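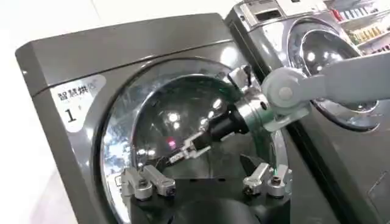
A student from last year's group wrote to me that the lecture on drying explained the heat very well but the air hardly at all, and that she failed one exam question for this reason. She was right, so this year we begin with the air.

Household Textiles, Lecture 13: Drying of fabrics

1. Water in the cloth
After the spin, water stays in two places: between the yarns and inside the fibres. The first part leaves easily. The second part leaves slowly, and in cotton it is large. Polyester keeps almost nothing inside.

2. The air
Warm air can hold more vapour than cold air. When it is full, it takes no more, even if the drum is hot. So the air must be changed (vented dryer) or made dry again (condenser and heat pump dryers). A blocked lint filter makes the flow weak and the drying long.

3. Calculation
A load of cotton weighs 2000 g dry and 2654 g after the spin. The water to remove is 654 g. Please write the units in every line; many of you lost marks for this.

4. Damage
Too much drying makes cotton stiff and the fibres break at the surface. Wool can felt when it is moved in warm, damp air. Elastane loses its stretch if it is heated often.

For reading: the Tremen booklet, chapter on moisture, without the tables. The Vodeck notes are older and use other symbols, so do not mix them.

Homework: repeat the calculation for a load of 1726 g dry and 2000 g after the spin. Hand it in before the August break, on paper.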